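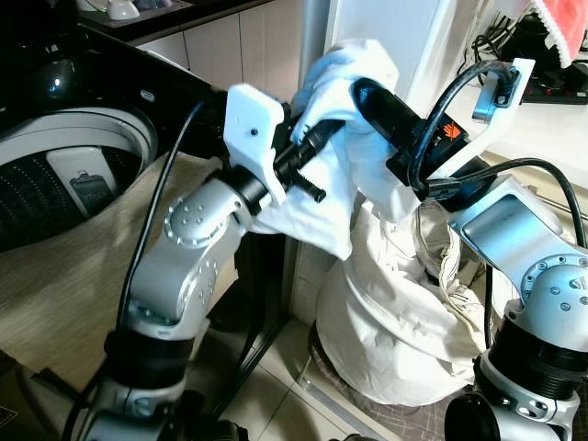 Home chores trial: people wanted to share their laundry days with us

We are looking for households to take part in the second round of the Skelel home chores trial, which looks at a question most of us have asked while up to our elbows in a washing machine: can a machine do this yet? Our own answer, after a good deal of patient work, is "some of it, slowly, and please don't leave it alone with your best shirts". We would like a better answer than that, and for that we need people who do the washing every week and have opinions about it.

The trial is run by Skeltar, a small team working on robot arms for ordinary homes, together with our partners at Wirnov, who look after the visits and the paperwork. You don't need to know anything about robots. In the first round our most useful participant was a retired bus driver who had never owned so much as a robot vacuum, and who told us within a few minutes that we were picking up pillowcases all wrong (he was right, and we changed it).

What we are trying to find out

Cups and boxes keep their shape when you pick them up. Cloth doesn't, and that is why laundry has stayed so stubbornly a job for people. With two arms the machine can usually take hold of a single piece of washing and move it between a bag and the drum of a top loader. It is much less good at knowing whether it has one sock or two, at finding the corner of a sheet, or at noticing something left behind at the bottom of the drum. Drawstring bags cause it more trouble than we ever expected. Folding is still at an early stage, and we won't be asking you to judge it this time, though you are welcome to have a look and sigh with us.

What we don't know is which of these shortcomings would matter to you. Would you mind if a load took an hour to put in, so long as you weren't the one doing it? Would you trust it with school uniform but not with wool? Is the lifting the hard part, or the sorting, or the remembering? People's answers to this last one varied a great deal in the first round, and we'd like to hear many more of them.

What taking part involves

There are two ways to join in, and you may choose either or both.

The first is a laundry diary. You keep simple notes for four weeks, saying what you washed, who did it and which bits you would gladly have handed over. It takes a few minutes a day and can be done on paper or on your phone. We have room for 200 diary keepers.

The second is a visit to our practice rooms at Pereyra, where you show us how you load and unload a machine, then watch the arms try the same job and tell us frankly what you think. A visit lasts an afternoon, with tea and a proper sit down in the middle. There are 11 places. A member of the team is at the stop button throughout, and you won't be asked to reach in while the arms are moving. The rooms are on the ground floor and step-free.

Who can apply

Anyone aged 18 or over who does at least some of the washing at home. We would particularly like to hear from people with sore hands or bad backs, people in small flats where the machine is squeezed in beside everything else, and people who wash for a large family. Carers are very welcome too — you may come along with the person you care for, if they'd like that. If you think the whole idea is daft, please do still apply, as we learn a lot from doubters.

Thank you payments and expenses

Diary keepers receive a shopping voucher at the end of the four weeks. Visitors receive the same, plus travel costs and lunch. You may stop at any time without giving a reason, and you keep whatever you have earned up to then. Diaries are stored without your name on them.

How to apply

Fill in the short form on the Wirnov website, or ask at the Pereyra front desk for a paper copy. Please apply by 16th July. Nabila Purba reads every form herself and will reply to everybody, though she asks for a little patience if the post is heavy. Questions about the visits, including access and diet, should go to Bayu Liem. For anything about the arms themselves, ask for Darmawan Teoh, who is always glad to talk about them and may need to be stopped.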